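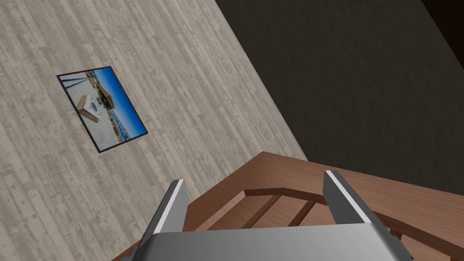
Step 2: Look up the court case

Got the person's full name and the county? Great, now the fun starts! Go to the court clerk's website and find the case search page. Type the last name first, then the first name, and leave the middle name blank.

Too many hits? Narrow them by filing year. A search for a common name can bring back 900 cases, and adding the year often gets you down to 20 or fewer — so much easier to read through.

Open the case and copy the case number exactly, dashes included. Then check the birth year against the police report, so you don't end up following the wrong person.

Step 3: Read the docket

Start at the bottom, where the oldest entries usually are. Look for the charges, the bond hearing and the next court date, and write all three down.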